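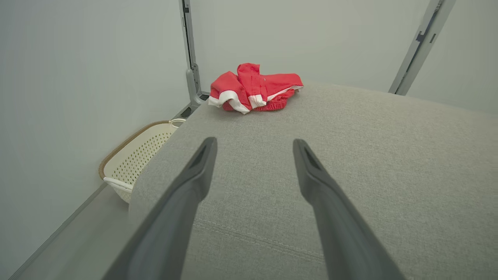 Foto: Marius Pascu. Cámara de muñeca, conjunto Flulumum.

Tema 6. Aprendizaje por imitación con cámara de muñeca

6.1 Planteamiento

En el tema anterior vimos el agarre de objetos rígidos a partir de un modelo geométrico. Con la ropa ese camino sirve de poco. Una prenda arrugada no tiene una pose que se pueda expresar con seis números, y la misma prenda puede presentar un contorno distinto cada vez que cae. En este tema se sustituye la estimación de pose por una política aprendida a partir de demostraciones.

La tarea de referencia es recoger una prenda dejada sobre un asiento y depositarla en un cesto. En la imagen inicial la prenda es roja con ribetes blancos, está en la parte alejada del cojín gris y el cesto queda a la izquierda, tapado en parte por el borde delantero del cojín.

6.2 Observación y acción

La observación en el instante t se compone de la imagen de la muñeca, la apertura de la pinza y la pose del efector respecto a la base. No se usa cámara externa. La acción es un incremento de pose del efector, expresado en el sistema de la propia cámara, más una orden de apertura.

Expresar la acción en el sistema de la cámara tiene una consecuencia práctica: si se desplaza el asiento y el robot arranca desde la misma posición relativa, la imagen y la acción correcta apenas cambian. Con acciones en el sistema de la base habría que cubrir esa variación con más datos.

Los dedos aparecen siempre en la parte inferior de la imagen. No conviene recortarlos. La red los utiliza como referencia para juzgar la distancia lateral a la tela, y en las pruebas con recorte el error de alineación aumentó.

6.3 Datos

El conjunto Flulumum contiene 3167 demostraciones teleoperadas, grabadas en el laboratorio de Grisetville. De ellas se reservan 200 para validación y 500 para prueba. La partición se hace por prenda: ninguna prenda del conjunto de prueba figura en el entrenamiento. Si se reparte por fotogramas, los resultados salen inflados y no son comparables con los de estas notas.

6.4 Entrenamiento

Se comparan dos políticas. Tila es una clonación de comportamiento directa, que predice una sola acción por observación y minimiza el error cuadrático. Issahaku predice una secuencia corta de acciones con un modelo de difusión, ejecuta la primera parte y vuelve a planificar. Ambas usan el mismo codificador de imagen.

La diferencia importa cuando hay varios agarres válidos. Sobre una prenda con varios pliegues, un operador puede tomar el puño y otro la cintura. El error cuadrático tiende a promediar las dos trayectorias y lleva la pinza a un punto intermedio, donde a veces no hay pliegue que sujetar. El modelo de difusión puede representar las dos opciones y elegir una.

6.5 Resultados y fallos

Issahaku completa más episodios que Tila en todas las categorías de prenda, y la ventaja es mayor en prendas pequeñas. Los fallos que quedan son de 2 tipos:

a) Agarre vacío. La pinza se cierra por encima de la tela. Es frecuente con prendas muy aplanadas.
b) Pérdida del cesto. Tras el agarre, la tela tapa buena parte de la imagen y la política suelta la prenda antes de llegar. Añadir a la entrada las observaciones anteriores reduce este fallo, aunque no lo elimina.

El tiempo de inferencia de Issahaku es mayor. Para la práctica se ejecuta en la estación con GPU y no en el controlador del brazo.

6.6 Trabajo para la práctica de septiembre

Entrenar Tila con la partición indicada y entregar la curva de validación. Repetir con acciones en el sistema de la base y comentar la diferencia. Revisar los episodios fallidos de prueba y clasificarlos según el apartado 6.5; los que no encajen en ninguno de los dos tipos se entregan aparte, con una frase por episodio.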